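Tustbridge Shared Office, Second Floor
Minutes of the Tenants' Meeting, January

Present: six tenants and the office manager. Two tenants sent apologies. The meeting opened at 4:15 p.m. in the large room.

1. Minutes of the last meeting
Approved with one correction. The cost of the replacement blinds was $632, and the earlier minutes left out the delivery charge, which is included in that figure.

2. Clearing the large room
The manager reported that the oval table has become the place where people leave things they do not know what to do with. Items from the old reception shelf are still on it, along with desk items from the Hedlund office, which moved downstairs before the holidays. The room is booked for client meetings again starting next month and the table has to be clear by then.

It was agreed to sort everything on the table into three groups: items going back to a tenant, items for the supply closet, and items to give away. Anything with a tenant's name on it goes back to that tenant's door. Anything without a name stays on the closet shelf for 7 working days and is then given away.

The following were discussed one by one:

Pink box. Two tenants thought it came from the Hedlund office and one thought it was part of the reception display. The manager will ask downstairs. Until there is an answer it goes on the bottom shelf of the closet. It is too long for the upper shelves.

Black wire mesh tray. To be kept. It will go by the mail slots for outgoing letters. The old cardboard tray can be recycled.

Framed plant picture. The tenants in the corner office would like it for the hallway. No objections. The manager has hooks.

Small white holder with the black label. Supply closet, with the pens.

Floral item. Left over from the reception shelf. To be offered to anyone who wants it, then given away.

Lavender folder. It has been sitting on the gray office chair. The manager will check the label and return it. Tenants are reminded that papers should not be left on chairs in shared rooms.

3. Chairs
There was a longer discussion about chairs. Several have drifted out of the large room into private offices, and others have drifted in. The black chair on casters is to stay in the large room. The gray one with the dark frame belongs with it. One tenant asked for matching chairs. The manager had a quote from Flonau for a full set at $1,639. The meeting felt this was too much to spend this quarter. The manager will ask whether a smaller order is possible and bring the answer back.

4. White desk by the wall
Proposed that it be used for the printer, which now sits on the floor of the copy nook. One tenant was concerned about noise during calls. Agreed to try it for one month. An extension cord is needed, and it must be taped down along the wall.

5. Storage closet
The Trovum shelving is up, but 2 brackets are missing. Nothing heavy on the top shelf until they arrive. The closet key is kept in the manager's desk and should be returned the same day.

6. Other business
The kitchen faucet is dripping again. A plumber has been called.
A tenant asked if the hallway lights could stay on until 7 p.m. The manager will change the timer.

Actions
Manager: ask downstairs about the pink box; return the folder; hang the picture; contact Flonau; change the light timer.
Corner office: move the mesh tray to the mail slots and put up a label.
All tenants: check the table for your own things before the end of the month.

The meeting closed at 5:05 p.m. The next meeting will be in the same room, with the date to be sent by email.

Attachment to item 2 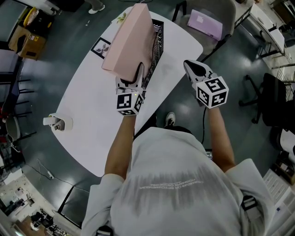
Large room, oval table with the pink box, mesh tray and framed picture.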